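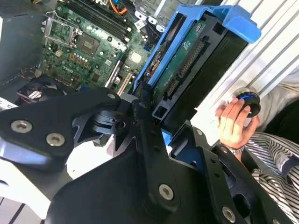 From: the list owner
To: grernalia-talk
Subject: Re: [grernalia-talk] Moving the archive off the old box

Catching up on the thread after a long absence, during which I see we have agreed on nothing and used a great deal of bandwidth doing it. Good to be back.

An earlier message said:

> I still don't see why we need to touch the archive at all.
> It has sat on the same drive since before the Forar
> release and it has never lost a message that I know of.
> If people want backups they can download the monthly
> files like I do. Moving it to Starkedon means new paths,
> new permissions and a month of broken links, and for what?

The words "that I know of" are carrying a lot of furniture up a lot of stairs there. I went looking in October, mostly to settle a bet with myself, and found two months of the archive where the index lists messages and the monthly file is zero bytes long. One of them is the month we argued about tabs, so opinions will differ on how hard we should try to get it back. The other has the only complete write-up of how to build Arain against the old libraries, and I get asked for that more than for anything else I've never written.

So if you are one of the people who downloads the monthly files, please look in your folder before you post again. Anything bigger than zero bytes is a treasure. Send it to me off list, compressed, and please don't "clean up" the headers first. The last person to clean up headers for us was me, and that's why a third of the early threads all appear to have been started by the same message.

As for broken links: yes, there will be some. The old path had the list name in it twice, for reasons lost to time, and half the wiki points at it. I have a script that rewrites those. It has been tested on 100 pages and mangled only the ones with parentheses in the title. I'm working on the parentheses. Anybody with a taste for regular expressions and no plans for the evening is welcome to join me.

Here's the order I'd like to do it in. Copy everything to Starkedon and leave the old box running. Compare the two, message by message. Turn on the rewrites. Then leave the old copy up, read-only, for 30 days, so that anyone who finds a hole can point at it and shout. After that the old drive gets a label with a date on it and goes in a drawer, and I do mean a label, because I currently own a stack of drives marked "old" and one marked "old, keep."
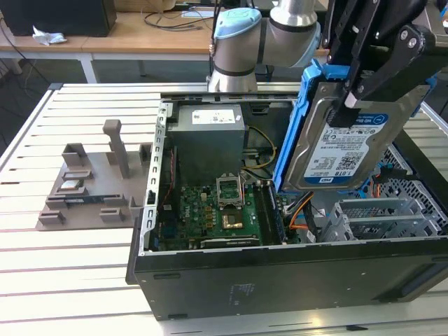

The reply that came in while I was typing the above wants to know who is going to do the comparing, given that the archive runs to nearly 50 megabytes of people quoting each other in full, and whether a checksum on each monthly file wouldn't do the job in an afternoon. It also asks that the search page be left alone, as it is the only part of the site that has ever found anything.

Fair on both counts. A checksum tells us the copy matches, and I'll run one. It won't tell us that what we copied was already garbage, as with the tabs month, so I'd still like a few people to open a file at random and see whether it reads like us. You'll know it when you see it. Somebody will be wrong about line endings within the first page.

The search page stays. I wouldn't know how to move it anyway. It was written in a dialect of Perl that I can read only in the mornings.

If there are real objections, as opposed to the other kind, please send them before I start the copy. And trim your quotes, please. I say this knowing full well what I pasted at the top.

-- 
grernalia-talk
To leave this list, send a message with "unsubscribe" in the body to the request address, not to the list. Not to the list.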